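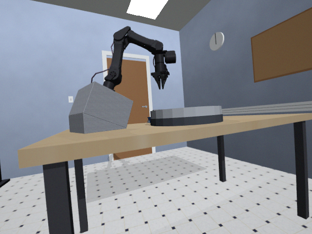

Can a robot arm take over sorting and packing small parts yet?

Nazmiye Polat
Our workshop in Gilik packs 534 orders a month by hand. Management has asked whether a single arm could assume this duty by October. We would appreciate replies from members with direct experience.

Doten
Partly. Our arm handles 110 pieces per hour when every item is the same shape and arrives in the same position. Mixed bins remain a task for staff — we assign two people to them each shift. Please allow for installation costs, which in our case came to over 2,925 dollars before any training.

Tidus
No. Ours cannot fold a towel either.

Işık
I concur with Doten. Members are advised to request a trial using their own parts before signing a contract.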